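Gorncombe Community Boards > Health > Operations and Recovery

Thread: Stitches on the inside -- what are they using?

tincuta_a
I have an operation booked for December at Rislow and at the pre-op appointment the surgeon said she would be "suturing inside" through small cuts. I nodded and didn't ask anything, and of course I got home with a list of questions. I sew a lot, mostly curtains and alterations, so I want to know how it is done. What does the needle look like? Is it one long thread or lots of separate knots? Does somebody have to take them out again?

I'm not after reassurance, I just like to know how things work.

Hiu-tung K
I was a theatre nurse until I retired, so I can answer some of that. The needle is curved, always, for this sort of work. You couldn't use a straight one in a small space because you'd have nowhere for the point to go. You turn the needle through the tissue and it comes up a little way along. There's no eye as on a sewing needle. The thread is fixed into the blunt end when it's made, so there is no doubled thread to drag through behind it.

One long thread or separate stitches depends on what is being closed and on who is doing it. Both are normal.

pinyu_chuang
Mine were all dissolving ones. Nobody took anything out. I had three small cuts on the outside with glue over them and that was that.

Hiu-tung K
A lot of internal stitches are the dissolving kind, but please don't assume it for yours, Tincuța. Some repairs are done with a thread that is meant to stay for good. Ask which you are having.

tincuta_a
Thank you. How do they hold it? If I try to sew with pliers I lose the needle straight away.

Hiu-tung K
With needle holders, or needle drivers, same thing. The jaws are roughened on the inside so the needle doesn't spin. One instrument passes the needle and another takes it on the far side, or holds the thread out of the way. For knots you wrap the thread round one instrument, take hold of the tail with the other and pull it through. It's the same knot you could do with your fingers but it takes a good deal longer to learn.

You want the curved silver thing to the right of the middle, that's the needle, and the black line going up across the top is the thread.

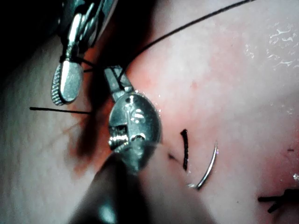

Photo: Kodine Picture Desk

The instrument in the centre has the thread in its jaws, near the top. The needle itself is resting on the tissue with neither of them holding it. The dotted surface on the jaw piece at the upper left is the sort of grip I meant.

tincuta_a
That is very helpful. It's much more like an upholstery needle than I expected. I have a set of curved ones for doing cushions.

Why black? I'd have thought they'd want it to match.

Li-hua C
So they can see it. Same reason you tack in a colour that shows up.

Hiu-tung K
Yes, mostly that. They come in other colours too, violet and blue are common, and some are undyed. The colour alone won't tell you whether it dissolves, before anybody asks.

tszkin_tsao
I'm going to be the awkward one. I don't think close-ups like that are a good idea for someone waiting for an operation. My brother looked up everything before his and didn't sleep for a week. It could have gone in as a link with a warning.

Li-hua C
She asked what the needle looks like. The title of the thread is a fair warning.

tszkin_tsao
She did, but other people read these boards. 157 views on this one already and I doubt they all sew curtains.

Hiu-tung K
Point taken about a warning. I'll put one in next time. I'd still rather see a real needle than a drawing.

pinyu_chuang
I was glad nobody showed me one beforehand, but I'd have been glad of it after. I had a sort of pulling feeling low down on the left for a fortnight and kept imagining something had snagged. If I had known it was an ordinary stitch with an ordinary knot I would have worried less.

Li-hua C
Did you ring anyone about the pulling?

pinyu_chuang
Yes, the ward, on the Friday. They asked about temperature and redness and told me to come in if either changed. It went off by itself. I'm not saying everyone's will.

tszkin_tsao
And what about the loops? The thread looks as if it's in a bit of a muddle up at the left there. Is that a tangle?

Hiu-tung K
I can't tell you from one picture. It crosses over itself by the jaw piece and goes round the metal links. That might be a knot being made or it might be thread that wants clearing, and you would have to see what came next. Loose thread does wander, which is one reason they cut it fairly short.

tincuta_a
How short is short? I cut mine to the length of my forearm.

Hiu-tung K
Shorter than that for most inside work. Picture tying off at the end of a seam when the needle is at the bottom of a deep vase. You don't want a forearm's worth of thread in there with you.

Li-hua C
Tincuța, write your questions down and ring the pre-op line, extension 3273 when I had mine. They were fine about it. I asked for the type of thread and they read it to me off the notes.

tincuta_a
I'll do that. So far my list is: dissolving or permanent, one thread or separate stitches, and when I can lift the sewing machine. It's an old metal one and weighs a ton.

pinyu_chuang
Don't lift the machine. Get someone to put it on the table before you go in and leave it there.

tszkin_tsao
Agreed with that at least. Good luck with it.

tincuta_a
Rang this morning. Dissolving, one running thread with a knot at each end, and no lifting until they've seen me at the check-up. My neighbour is coming round to move the machine -- I've cleared the end of the table by the window for it.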